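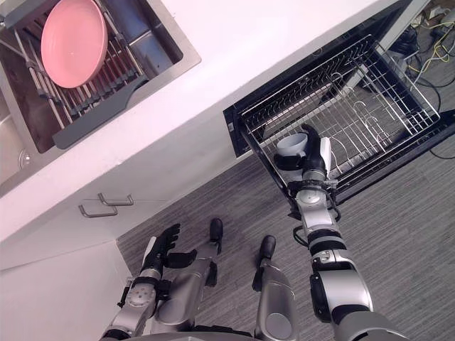 **Ticket:** right hand lets go late at the dishwasher rack
**Site:** Ellwood kitchen, Ginddale
**Opened by:** Leanne Sedgwick
**Status:** open, despite two attempts to close it
**Month:** July 2019

**Leanne Sedgwick**

Right hand is hanging on to cups after the release command. The arm gets to the rack, the log says "open", the fingers stay put, and then they let go while the arm is already backing away. Cup gets dragged across the tines. Left hand is fine on the same command. Software is the Plekska build we've had since February.

I've been told on the phone that this is the cups. I don't think it's the cups.

**Clive Crabtree**

It may well be the cups. Glazed ones stick to the finger pads when the pads are dirty. Please wipe the pads with a damp cloth, let them dry and run it again. Also restart the hand controller.

**Leanne Sedgwick**

Wiped, dried, restarted. Same thing. I also swapped to a plastic cup so we can stop talking about glaze. Same thing.

Delay is 300 ms by the log, measured from command to first finger movement. Left hand is 75 ms with the same script. I don't see how a cloth fixes that.

**Clive Crabtree**

Fair enough. Tolera thinks it could be the grip force setting. If the hand is squeezing too hard it has to unwind before it opens. Can you drop the right hand to match the left and report back?

**Leanne Sedgwick**

They already match. I checked before I opened the ticket and it's in the config file I attached. Did anyone open the attachment?

**Tolera Dinsa**

I've opened it now, sorry. You're right, force is the same on both sides. Next thing I'd look at is the cable run at the right wrist. If one of the small cables there is tight when the forearm rolls over to reach the rack, you can get dropped messages and retries, and retries look exactly like a slow hand. Try this:

1. Hang the robot on the hoist and power down the arms.
2. Roll the right forearm by hand through its full travel and watch the cables at the wrist.
3. Power up with the arm hanging straight, nowhere near the rack. Run open/close 10 times and save the log.
4. Do the same with the forearm in the rack pose.

If 3 is good and 4 is bad, it's the cable. If both are bad I'm wrong and we look at the controller.

**Leanne Sedgwick**

Done, all four steps. Arm straight: normal, same as the left. Rack pose: slow on 3 of the runs, normal on the rest. Retries show in the log each time it was slow.

So that's better than a guess, but it doesn't explain why it was slow on every cup in the real task and only on a few here.

**Tolera Dinsa**

In the task the wrist is bent as well as rolled. Your test only rolled it. I should have written that into step 4. Could you free the last fastener before the wrist, give the cable a bit of slack, and refasten it with the wrist bent?

**Leanne Sedgwick**

Slack added. Ran the cup task for the rest of the morning and the release was on time. I'd like to leave this open.

**Imogen Pickering**

Can we close this? The fix worked and it's counting against our Ginddale numbers.

**Leanne Sedgwick**

No. The fix is a looser cable. Last time somebody here "fixed" a cable it was back in a fortnight. Lionel is checking the Ilavville unit for the same routing, and I want a proper replacement cable on ours before I sign anything.

**Lionel Cheetham**

Ilavville has the same routing and the same tight spot. No slow release yet, but they only do trays there and hardly bend the wrist. Left it alone. Cable part number to follow when I find the right drawing.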